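Keep the small shops on Vulwood Street

When I moved to Vulwood 12 years ago, I learned the language mostly in shops. The lady at the bakery corrected my grammar and gave me my change at the same time. Now the council wants to let the Olvera centre build over the last seven shops, and I think this is a mistake.

I know the arguments. The centre will have parking for 500 cars and it will stay open until late. My neighbours with small children like this, and I understand them. But an older person without a car does not need parking. She needs bread, a stamp and a short talk, all close to her door.

In April I went to the public meeting. It lasted 60 minutes, and most of that was slides. The shop owners spoke at the end, when many people had already left - this was not fair to them. 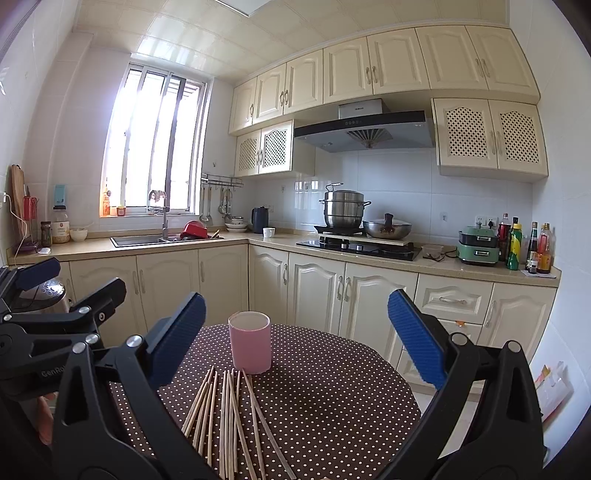 A reader from Brundis wrote to me that small shops are too expensive, and that feeling sorry for them does not pay her bills. She is right about the prices. I also buy my rice and my washing powder at the big store. Still, the council could lower the rent on the street before it decides to knock it down. In Henier they did this, and the hardware shop is still open.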